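Last updated: 28th February

Brallano Round Brush, Medium Barrel

I've gone through a lot of round brushes over the years, and most of them ended up at the back of the bathroom drawer with a bent bristle or a wobbly handle. The Brallano is the one I keep reordering for the shop, so I figured it deserved a proper page instead of the two lines it had before.

It's a medium barrel, and that makes it the size I'd hand to almost anyone who isn't sure what to buy. On shoulder-length hair it gives a soft bend at the ends. On a bob it turns the whole thing under nicely, and on bangs — well, on bangs you have to be quick, or you'll get that rolled-up look from a school photo. Ask me how I know!

The bristles are nylon with a bit of give. I have a sensitive scalp (the stiff boar brushes make my eyes water) and I can use this one every day without complaining. If your hair is very thick or very curly you may want something firmer, and the Dresora paddle is a better first pass before you pick up any round brush at all. Rough dry to 80 percent or so with your fingers, paddle through it, then finish with the Brallano in sections. Smaller sections than you think. I still get lazy and grab too much at once, and then I wonder why the back is flat.
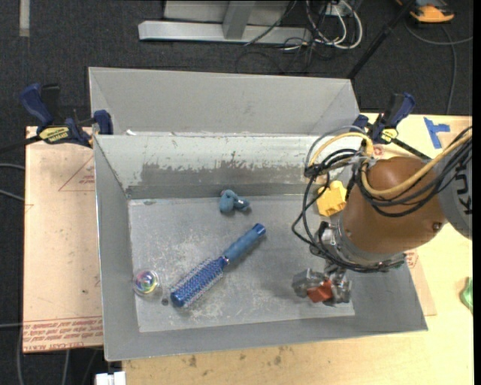 Blue round hairbrush with a shiny blue cap.

The barrel is vented, so the air goes through and you don't have to cook each section. Keep the dryer moving all the same, and use the nozzle if you still have it. Mine lives under the sink somewhere. I also like to let each section cool on the brush before I unroll it, which feels like forever when you're late but makes the curl hang on till evening.

Cleaning: pull the hair out with a tail comb, swish the head in warm water with a drop of shampoo, and lay the brush flat on a towel overnight. Please don't soak the whole thing. Water gets up into the handle and sits there, and I've had customers bring brushes back that rattled.

The length is 31 cm from end to end, so check your travel bag before you order. It's too long for the little Prokwood pouch, but it goes in the bigger one with room for a dryer nozzle and clips.

Price is $14 and I've got the blue in stock now. The last batch sold out in September and I had a whole page of people waiting, so if you want two, get two. Returns are fine as long as the brush hasn't been used — I can't resell it once it's been through somebody's hair, sorry!

Item no. 304

Related items
Dresora Paddle Brush, Wide
Eder Tail Comb
Eder Sectioning Clips
Prokwood Travel Pouch, Large
Brallano Round Brush, Small Barrel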